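Como um programa decide mexer um braço

Um robô não sabe o que é uma caneca. Recebe números de uma câmara e envia números aos motores. O programa que fica entre uma coisa e outra chama-se software de controlo. No laboratório Curmont, o programa usado chama-se Sturkavari e divide o trabalho em 3 partes: perceção, planeamento e controlo.

Perceção

A imagem da câmara é uma grelha de pontos coloridos, os píxeis. O programa procura grupos de píxeis parecidos e os sítios onde a cor muda de repente. Essas mudanças indicam, muitas vezes, a borda de um objeto. Uma caneca azul com o interior amarelo dá duas zonas de cor bem separadas. Um saco de plástico transparente é mais difícil: deixa ver o que está por trás e tem reflexos.

Depois, o programa calcula a posição do objeto com três números: para o lado, para a frente e para cima.

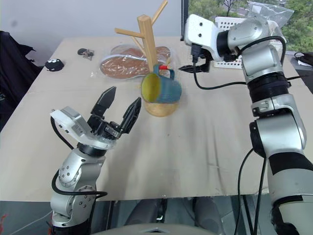

Dois braços robóticos e uma caneca pendurada num suporte de madeira.

Planeamento

Conhecida a posição, falta escolher o caminho. Para tirar uma caneca de um suporte, a pinça não pode puxar em qualquer direção: a asa está enfiada no ramo e tem de deslizar até à ponta. O planeador experimenta caminhos numa cópia virtual da mesa. Em cada pedido testa cerca de 500 e apaga os que batem no poste, na mesa ou no outro braço. Num dos testes de novembro, foram apagados 428. Entre os que sobraram, o programa escolheu o mais curto.

Com dois braços, o planeador trata ambos ao mesmo tempo. Se os calculasse em separado, podiam querer passar pelo mesmo lugar.

Controlo

O caminho escolhido é uma lista de posições. O controlador lê uma posição, dá a ordem aos motores, mede o ângulo de cada articulação e compara. À diferença chama-se erro. Se o erro é grande, a correção também é grande. Este ciclo repete-se muitas vezes por segundo.

Radomir Dervishi, que escreveu o controlador, definiu um limite: se o erro continuar alto durante 35 ciclos seguidos, o braço para e o programa regista um aviso.

Palavras novas

Píxel: cada ponto de uma imagem digital.
Articulação: parte do braço que dobra ou roda.
Pinça: peça na ponta do braço, com dedos que abrem e fecham.
Erro: diferença entre a posição pedida e a posição medida.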